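Trays, Sinks and the Small Stuff: Keeping a Kitchen Counter Under Control

Posted 13th February

My mother-in-law kept one tray by the sink her whole married life, and I used to think it was only there for the teacups. When we moved into the house in Stustwood, with its narrow bit of counter and its one deep sink, I finally understood what she was up to. Anything that came into the kitchen and didn't have a home went on the tray, and once a day the tray was cleared. I have been doing it ever since, and several of you have written to ask how it works, so I'll try to set it all down in one place (with the usual wandering off, I'm afraid).

Picking a tray

You want a rim. A flat board looks lovely in a shop, but a grape will be off it and under the stove before you've turned your head. Plastic is my favorite for beside the sink, as it doesn't mind splashes and doesn't clatter at six in the morning when somebody is hunting for a spoon. A bit of texture on the bottom helps too, and glasses stay where you put them. Go for a cheerful color if you can find one! I've noticed my family will walk straight past a gray tray and drop their keys on the counter next to it.

Measure before you buy. I once brought home a beauty from Skandstead that hung so far out over the sink I couldn't turn on the faucet, and back it went.
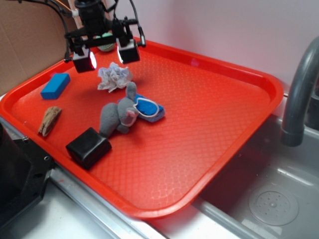

Cleaning a textured bottom

The one drawback to those little raised patterns is that they hold on to grease and tea. A sponge just skates over the top. Squirt on some dish soap, add enough hot water to cover the bottom, and go and do something else for ten minutes. Then take an old soft toothbrush and work along the lines of the pattern, first one way and then the other. For tea stains, make a paste of baking soda and a little water, leave it while you dry the dishes, and brush it out.

Please don't use steel wool on plastic. It leaves tiny scratches and every scratch will be brown by summer. Rinse well, stand the tray on its edge to drain, and give the underside a wipe as well. Water trapped beneath a tray can leave a ring on a white counter that takes a good deal of rubbing to shift.

Lakshmi Kartha wrote to me in November about a tray that had gone sticky all over, even right after washing. That is usually old cooking oil that has dried on in a thin film. Rub a few drops of fresh oil into the sticky part with a paper towel, wait a minute or two, and then wash the lot with plenty of soap. She tried it and sent me a very kind note back.

The evening clear-out

Mine happens after the supper dishes, while the kettle is on. I pick up one thing at a time and don't put it down again until it's where it belongs. If it belongs upstairs, it goes on the bottom stair, and whoever goes up next takes it. (In theory. My husband can step over a pair of scissors for a week.)

Start with the trash, because there is always more of it than you'd think — receipts, twist ties, used paper towels, the little stickers off the apples. Toys and pet things go next, and then whatever is left is generally the sort of thing that needs a decision. I keep an old Rarnita cookie tin in the drawer for those, and it gets emptied when the lid won't close.

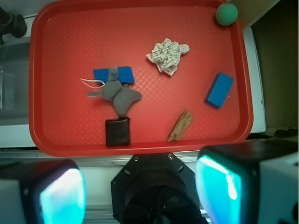 Sponges and cloths

I'd sooner have a stack of plain cotton cloths than any number of sponges, and I use a fresh cloth every morning. If you do like a sponge, squeeze it out hard and stand it on its side so the air can get around it. One that's left lying flat in a puddle will smell by the next day, and then so will your plates. When a sponge gets too tired for dishes, snip off one corner. That tells everyone in the house it's now for the floor or the bathroom, and you won't have it creeping back to the sink.

Felt pieces are handy to have around as well. A scrap under a heavy flowerpot saves the windowsill, and a small square tucked between two nonstick pans keeps the top one from scraping the bottom one.

The sink itself

Stainless steel likes to be dried. Wipe with the grain, never in circles, and finish with a dry cloth. For water spots, a little white vinegar on a cloth does it, followed by a good rinse. Indira Bangera asked whether vinegar is safe on her stone counter, and no, please keep it well away! Mild soap and water only for marble.

Next time I'll get to the drawer under the stove, and Subbarao Raju's question about rusty cake pans, which I haven't forgotten.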